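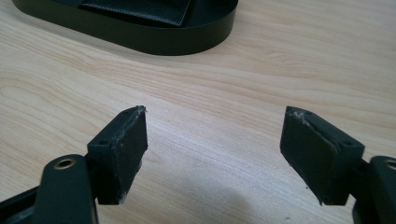

Tables of our workshop, October

Welcome to the gallery of Fidholm. We are a small workshop and we make tables for the home and for the office. On this page we show the light wood tops, which customers ask for more than all the others. Every top is sanded by hand and stays in our drying room up to 200 hours before we put the finish on it. The price of the large table is $1,699, with legs included.
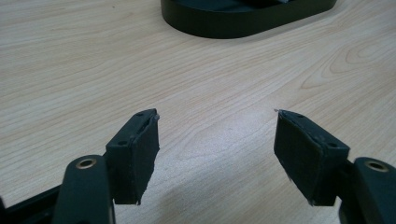 Aurel Dumitrescu
Finishing and customer orders

The grain on a pale tabletop. Most of the fine lines go diagonally, and on the right side they turn into long ovals in a darker tan and orange-brown. I like this kind of figure very much, but some customers prefer a quiet surface. Please write it in your order and we will choose the boards for you.

For cleaning, use a soft cloth with a little water. Small samples of the finish can be sent by mail; please ask for Nuria Lorente. Delivery takes 3 weeks inside 100 miles.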